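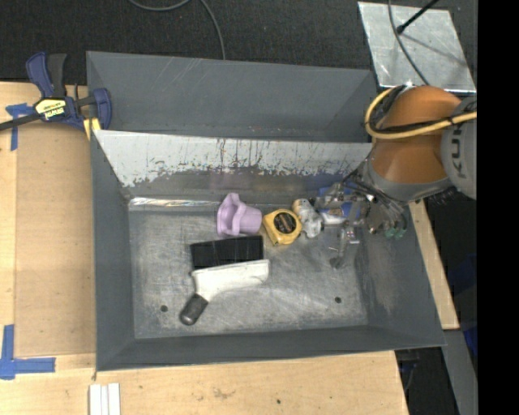 # returns-bin-picks

Pick logs from the returns bench at the Jasitz warehouse, plus notes from the people who work it. Still a mess, cleaning as I go. Last touched August 16, 2026.

## Whats in here

- `picks/` - 906 pick attempts, one row each
- `notes/` - 144 shift notes, typed up from paper. Spelling left alone
- `handover.md` - who does what at the bench now

Stock is mixed returns: tape measures, brushes, plastic toys, flat black stuff the arm hates. One bin at a time, no sorting first.

## What changed for the crew

Before May: everybody pulled items by hand, all shift. Now the arm pulls, a person checks and labels. Less bending. More standing and waiting, which several notes complain about, fairly.

- 13 people rotate through, used to be fixed spots
- no pay grade change yet, asked twice
- stop button belongs to whoever is at the bench. No permission needed, no write-up
- pick rate is NOT used for reviews. Please don't build that from this data

## Columns

`item_type`, `grasp_ok`, `retries`, `human_took_over`, `comment`

`human_took_over` was added late. First 70 rows are blank, blank means unknown, not "no".

## Known problems

- Brushes logged under two names (`brush`, `scrub`). Merge them yourself for now
- Fendico export drops comments over one line
- the Fidisden site uses a different bin, dont mix the two
- night shift notes are thin

## Use

Internal and Caputo only. Names are stripped from notes, if you spot one I missed open an issue and I'll pull the file same day.

TODO: retries histogram, fix the export script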